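Visit to Mastport: looking at arms before the January budget

4 min read

Three of us from the Vullier catering school went to Mastport in December 2019 to look at robot arms for the new training kitchen. We have to put a figure in the budget by the end of January, and until this trip all we had was two brochures and a quote nobody could read.

The host was Nidis, which sells and services arms for small kitchens and test labs. Their building is behind the ferry terminal, a long walk from the station, and the sign is on the side away from the road. Take the bus.

The morning was spent on the shop floor. Nidis keeps 14 arms set up at any one time, mostly on wheeled bases, and visitors can stay as long as they like at each one. We spent most of our time with the mid-size model from Alarcón. It is quieter than I expected. The base needs a clear space of 90 centimeters on the working side, and that rules out the narrow end of our kitchen unless we move the sinks.

Then we talked about money. The arm is the part everyone asks about, but the list of extras was longer: gripper, spare fingers, mounting plate, safety scanner, training days, yearly service. Nidis charges for service by the visit or by contract. The contract includes 39 hours of phone support a year, and unused hours do not carry over. Delivery for the Alarcón arm is the slow part. If we order after January we should not count on having it for the fall term.

After lunch we went upstairs to the planning room. Nidis builds a customer's kitchen on the computer and runs the arm in it before anything is ordered. We watched them try one of their stock layouts, with the stove at the right-hand end of the counter and a wall cabinet over the worktop. 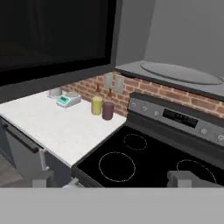

Simulated kitchen at Nidis, view past the gripper fingers to the cooktop and counter.

The session was useful for us in a dull way. Most of the questions were about reach: how high the cabinet hangs, how close the arm can come to the backsplash, whether it can get to a digital scale without going over the stove. They can swap in our own measurements for a fee of 300 dollars, taken off the price if we order. I think we should pay it – moving the sinks on a guess would cost a lot more.

Still to do: measure the kitchen again, including the hood; ask Nidis for the service contract in writing; find out if the floor by the back door will take the base.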